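5.2 Caring for the carpet and the wooden edging

The Vorkimholm floor set is a low-pile carpet with a streaked gray pattern, finished on the open side with wooden edging. Allow 15 minutes for the routine below.

1. Pick up anything lying on the carpet, including small screws and clips.
2. Vacuum along the stripes first, then across them. Use the flat head – a rotating brush pulls up the loops.
3. Run the narrow nozzle along the joint between carpet and wood.
4. Wipe the wood with a damp cloth and dry it at once.
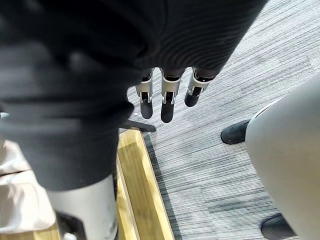
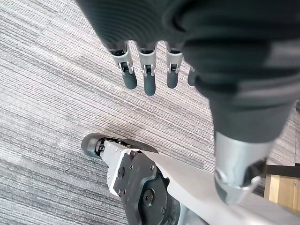 5. Press down any corner that has lifted. If it will not stay flat, replace the tape underneath (part 313).
6. For spots, mix 200 ml of lukewarm water with one capful of Duter cleaner. Dab from the outside of the spot inward. Do not rub.

CAUTION: Do not use a steam cleaner. Heat softens the backing and the carpet will shift.

Note: Light stripes may look darker after spot cleaning. Leave the carpet to dry overnight before you judge the color.

Replacement tape and edging are ordered from Malsha Wanigasekara at the parts desk. Give the floor set number printed on the delivery slip.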